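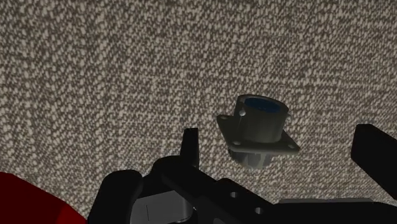
Figure 3. Speckled surface in cream and charcoal, computer-rendered.

3.2 What people told me about their floors

I went into the Sostville interviews expecting to talk about money. The survey had already given me 1,267 usable responses on what tenants and owners spent on their front halls and kitchens, and I figured the interviews would fill in the gaps (who paid, who chose, who regretted it). What I got was dirt. People wanted to talk about dirt, and especially about which floors hide it and whether hiding it is a kind of cheating.

I should say how the interviews went, because it matters for reading the quotes. I did 72 of them, nearly all at kitchen tables, and I let people start wherever they liked. My only fixed question was "What would you change about the floor you're standing on?" Some answered in a sentence. One couple in the Rondura blocks argued over it for most of an hour while I drank their coffee and wrote as fast as I could. I've left out the parts they asked me to leave out.

The word that kept coming back was "forgiving." A forgiving floor is one you can skip for a few days without feeling bad when the doorbell rings. Fine light-and-dark speckle, of the general sort in Figure 3, came up over and over as the most forgiving of all, and people had worked out why on their own. Crumbs are light, grit is dark, and a pattern with both in it swallows either one. Plain white got called "honest" by the people who liked it and "a full-time job" by everybody else. Plain black did worse than white, which surprised me until I remembered my own black bath mat.

Ritva Manninen made a similar point in her study of stairwells, where she split residents into "showers" and "hiders." Showers want to see the dirt so they can get rid of it. Hiders want to be left in peace. I borrowed her terms for my coding and they worked fine for the older tenants, but I ran into trouble with families. The same person would be a shower in the kitchen and a hider in the hall. One father put it this way: "I eat off one of them, more or less. The other one is basically outside." So I ended up coding by room, which meant going back through all the transcripts a second time. Not my favorite May.

Rooms also changed how people talked about age. In kitchens, a worn patch in front of the sink was a complaint. In hallways the same kind of wear got stories attached to it - a dog that used to turn around there, a stroller parked in one spot for years. Eight people showed me a worn patch without being asked, and six of those were in hallways. I don't want to hang too much on numbers that small, but it does fit with how they spoke about replacing things. Kitchen floors get replaced when they look bad. Hall floors get replaced when somebody trips.

Then there's the landlord question. In the Poletti buildings the speckled flooring had been chosen for the tenants, and a good number of them resented it for exactly the quality that owners praised. If a floor never looks dirty, they told me, you can't prove that the last people left it dirty. One woman described moving in, thinking the place was spotless, and then washing the kitchen floor on her first night. "The water looked like soup," she said. She has no complaint about the pattern itself and thinks it's pretty nice. She just wants to be the one who decides what it hides.

Rajan treats pattern as a matter of taste that slides toward the practical as households get busier. I can see that in the survey answers, where busier homes do lean toward mixed colors. I can't see it so well in the interviews. People with all the time in the world still picked forgiving floors, and a few of the most tired parents I met were scrubbing white tile at ten at night and wouldn't hear of changing it. Section 3.3 goes into those white-tile households in more detail, starting with the ones who had chosen the tile themselves.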